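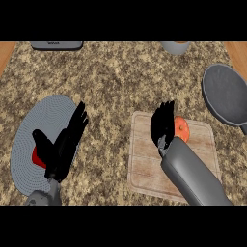
Simulated kitchen counter, bimanual task, head camera view with letterbox bands

Black bands in rendered head camera view reduce policy performance
Posted by Dimaculangan in Simulation and Perception

Our group is training a bimanual manipulation policy in simulation and would appreciate guidance on image preprocessing. The task places an apple on a cutting board and a second, red item on a round mat, with one hand assigned to each. The renderer produces a wide view, and our export tool (Jolex) pads it to a square with black bands at the top and bottom. The attached view is typical of what the policy receives.

A policy trained on 3000 episodes performs acceptably when evaluated on the padded images. When the same checkpoint is evaluated through our newer loader, which crops to the center square, the left hand closes short of the red item and the right hand stops beside the apple. Joint states and action scaling have been compared between the two loaders and are identical.

Should the padding be removed and the policy retrained, or can the newer loader be corrected? A full retraining run occupies our machine for 48 hours, and we would prefer to avoid it if possible.

Posted by Grania

The newer loader should be corrected first. Padding and center cropping are different geometric operations. After resizing to the same input size, the padded view shows the counter at a smaller scale than the cropped view, and the crop also discards the left and right sides. In your view the mat and the frying pan are both far enough out that a center crop would remove part of each. The policy has learned positions in the padded layout and will misjudge reach when the layout changes.

The following procedure is recommended:

Save one observation from each loader immediately before it enters the encoder, after resizing and normalization.
Compare the two arrays directly. Do not rely on the viewer, as some viewers apply their own scaling.
Set the newer loader to pad with the same fill value used in training. If normalization is applied before padding in one loader and after it in the other, the bands will hold different values even though both are described as black.
Repeat the evaluation with fixed seeds.

Retraining should be considered only if the results still differ after these steps.

Posted by Stilta

We had the same problem and removed the bands. It trained fine.

Posted by Dimaculangan

Thank you both. The saved arrays differed in two respects: the crop, as described, and the fill value, which was zero before normalization in one loader and zero after it in the other. Both settings now match the training configuration. Evaluation with fixed seeds is in progress, and the results will be added to this page.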